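Frequently Asked Questions

I get a fair amount of mail through the contact form, and a lot of it asks the same things. I've put the answers on one page so you don't have to wait for me to reply. If your question isn't covered, write to me anyway.

The Books

In what order should I read the Skukholm novels?

Start with Prosten, then read Gonon, then The Onu Ferry. Each one has its own crime and its own ending, so you won't be lost if you pick up the second one first. You will learn who got divorced and who left the police, though, and some readers mind that.

Is Skukholm a real island?

No. I made it up, along with the ferry line and the hotel. The weather comes from several places I've lived. People have written to say they recognized the harbor, and I'm always curious which harbor they mean.

Will there be a fourth book?

Yes. I'm working on it now. The draft is at 161 pages and the body has only just been found, so some of those pages will have to go. My publisher would like it by June. I don't have a title I'm ready to share.

Why did you kill the schoolteacher in Gonon?

This is the question I get most. She died in the first outline and she died in every draft after that. I liked her too. Please don't send me alternate endings, because I can't read them for legal reasons.

Are there audiobooks?

The first two are available in audio, both read by Lok-yiu Yau. The third is being recorded. I don't choose the release dates and usually find out when you do.

Writing

Do you outline?

I do now. I wrote Prosten without an outline and had to throw away half of it when I realized the killer couldn't have been on the boat. These days I write a plain summary of each chapter, a paragraph or so, and tape a timeline to the wall beside my desk. I change it often. The killer stays the same.

How many words do you write a day?

I don't count words. I work from early morning until lunch and stop when I start moving commas. On a bad day I fix yesterday's pages and call that work.

Where do you write?

At home, mostly, at a table in the back room. I've tried libraries and cafes and I end up listening to other people's conversations. I've stolen some good lines that way, but I didn't get any chapters done.
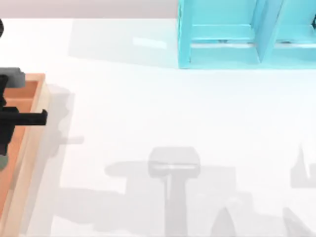
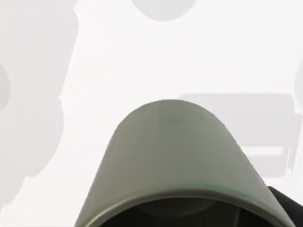

Will you read my manuscript?

I'm sorry, but no. I used to say yes and then kept people waiting for months, which wasn't fair to them. A local writing group will give you faster and more useful notes than I would. If you don't have one nearby, many public libraries run them online.

How did you find your agent?

By mail. I sent out about 80 queries for Prosten over two winters. Most got no answer. Lucian Enache asked for the full manuscript, then asked me to cut the prologue, and I did. He still represents me, and all rights and translation questions should go to him through the form on the Contact page.

Events and Book Clubs

Will you visit my book club?

In person, only if I happen to be traveling near you. By video, yes, when I'm not on deadline. Please give me at least a month's notice and tell me which book you're reading. Evenings after 7 p.m. are best for me.

Do you have discussion questions?

There's a set for Prosten and one for Gonon on the Extras page. Both give away the ending, so print them after everyone has finished. The Onu Ferry questions aren't done yet.

Can I get a signed copy?

I can't sign books sent to me by mail, but I can send a signed bookplate to an address in the United States or Canada. Use the form, choose "Bookplate" from the menu, and tell me how to spell the name you'd like on it. Allow a few weeks.

I found a mistake in one of the books. Do you want to know?

Yes. Send me the page number and which edition you have. The tide going the wrong way in chapter nine of Gonon has already been reported and is fixed in the paperback.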